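Restoration room notebook
Monday, December 16, 2024
Esidska, feature, reel inspection and first grading pass

Took the cans out of cold storage on Friday night and left them closed in the anteroom over the weekend. Opened them this morning. There is some vinegar smell on reel 3 and none that I could pick up on the others. Put a test strip in with reel 3 and wrote the time on the lid. It goes back in its own cabinet until we know.

We have two prints. The first is the release version, seven reels, which came from the Vainio along with their leftover posters and a bag of trailers that have nothing to do with us. The second is an earlier assembly that the lab at Motalix had been storing under the working title. It was listed as a duplicate and it isn't one. It runs 11 minutes longer and the reel breaks fall in different places, so the leader markings can't be used to line one up with the other. I am lining them up by dialogue.

Most of the extra time is in the middle of the story. The release version goes straight from the ferry to the brother's house. In the assembly there is a long stretch at the boarding house in between, with the landlady and the two students, and it explains why the brother already knows about the money when she gets there. Every write-up I have read complains that he just knows. So the scene was shot, cut together and mixed at least roughly, and then taken out. The music under it is a temp track, with a hard stop where the next reel should pick it up.

I had assumed the tone of the release version was what they were after from the start. Having seen the assembly through once, I don't think so. The first third is nearly the same in both. After that the assembly is slower and quieter and has hardly any score. The release version puts music over everything and moves the argument on the stairs up to the front, where it plays like a threat. In the assembly it comes late and plays like two tired people. Same takes, as far as I can tell. I want someone else to watch both before I write that down anywhere official.

Splices: the release print has over 50, which is a lot for a print that supposedly played one season. Most are clean cement splices and are probably projection repairs. Reel 5 has a run of tape splices near the tail that have oozed, and the frames on both sides are sticky. Cleaned the first few by hand with the usual solvent and a lot of swabs. Stopped when the emulsion started to look soft on the edge. The rest will wait for Merja, who has the better hands for it.

Perforation damage is mostly on the sound side. Nothing that will stop it going through the scanner at low speed. Reel 1 has a lengthwise scratch from the head to the first scene change, base side, and the wet gate should hide it. 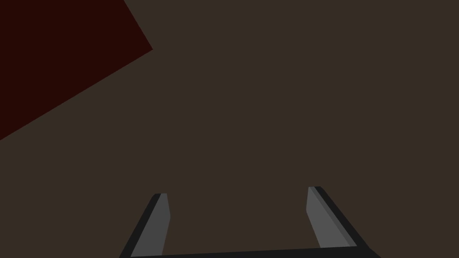
The grading question for today was how far down to let the reds go. The print has faded the way they all do, cyan gone first, so everything leans pink and the blacks have turned to a weak plum. When you pull the balance back you get the blacks again, but the dark reds go with them. The case I keep coming back to is a very dark maroon, nearly black, up against a flat matte brown, with nothing but the straight edges of the shape to tell you where one stops and the other begins. On the monitor that holds up. On the projector, with the exit lights on, I expect the corner to go black long before the brown moves, and then there is no red left in it at all. The boarding house interiors are full of this kind of thing: oxblood door, brown hallway, a coat in the same family as the door. If the door goes black the hallway looks like a hole.

Tried three approaches on a short piece of the hallway.

First, a straight balance from the gray card on the leader. Faces good, door black. No.

Second, balance as above and then lift the bottom end of the red only. Door comes back, but so does the pink in her hair, and the shadows under the stairs start to glow a little. Better than the first. Still no.

Third, balance by eye to the coat, since we have the costume notes and they call it "dried blood, not wine," and let the faces fall where they fall. The faces come out a bit cool. I then warmed them with a soft mid-tone correction and left the bottom alone. This is the one I saved. It is in the Orent project under today's entry, second branch. Please don't overwrite the first branch, I want to show the difference.

The cameraman's timing notes would settle it but we only have them for the last two reels. They are in pencil on the backs of the lab sheets, and he writes things like "heavier" and "no, heavier." Heavier than what, he doesn't say. I take it to mean he wanted the interiors darker than the lab was giving him, which argues against opening things up just because we can. The scanner sees much more in the shadows than any audience did in July of that year. The ceiling beams in the brother's house are a good case. I can pull the grain of the wood out of them quite easily and I am fairly sure he never meant for anyone to look at them.

Sound. Transferred the optical track from reels 1 and 2 of the release print. Ordinary crackle, one dropout at the changeover, some sibilance that I think is in the original recording. The assembly has separate magnetic for the boarding house section and it is in better shape than the picture. No label on the box except the title and "use this." I used it. Sync drifts slowly over the length of the scene, which points to the tape having shrunk differently from the film, so it needs stretching in small pieces and can't be done with one correction. Marked the door slams as sync points.

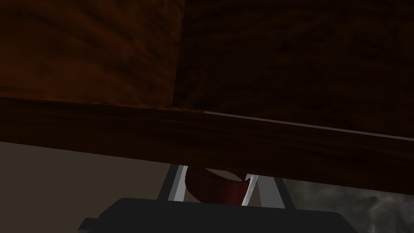

There is also the matter of which version we are restoring. The paperwork says "the film," which was written when everyone believed there was one. My own view is that the release version is the film. It is what opened, what was reviewed and what people remember, and the people who dislike it have as much claim on it as anybody. The assembly should be scanned in full at the same resolution and kept next to it, with the boarding house section made viewable as an extra. What I don't want is a third version, put together by us, with the landlady dropped into the release cut and the score faded around her. It would fix the hole in the plot and it would be a film that never existed.

Merja Valtonen disagrees, or did at lunch. She thinks the temp music stopping dead is a sign that the section was taken out in a hurry and by someone other than the editor, and that the cut either side of the gap in the release version doesn't match his habits. She pointed out the dissolve. He has no other dissolves. I went back and checked through to the end of reel 4 and she is right so far. Haven't checked 5 to 7. It doesn't change my mind about the third version, but it does belong in the report.

Equipment. The rewind bench is pulling to the left again at the take-up side. Shimmed it. The gate lamp was replaced last month and is fine. The small loupe is missing from the drawer; if it is in your coat, please put it back. We are down to the last box of cores in the larger size and I have ordered 50.

The Vainio rang to ask if the print could be shown once more before it goes into permanent storage. Told them no, on account of the perforations, and said they would get the digital copy when there was one. They were nice about it. They also said the booth still has the projectionist's cue log for the run, which I had not known existed. Asked them to send it as is, without photocopying it first, as the pencil is likely to be faint. If it lists running times per reel, it will tell us whether the tape splices on 5 were made there or before the print got to them.

To do:

Read the test strip on reel 3.
Reel 5 tail, remaining tape splices (Merja).
Check 5 to 7 of the release version for dissolves.
Hallway test on the projector, lights out and then exit lights on, both branches.
Finish sync on the boarding house section as far as the second door slam.
Ask Motalix if they have anything else under the working title, including anything marked as a duplicate.
Rename the scans of reel 2. I gave them the reel 1 prefix by mistake and only noticed after the backup had run, so the backup needs doing again too.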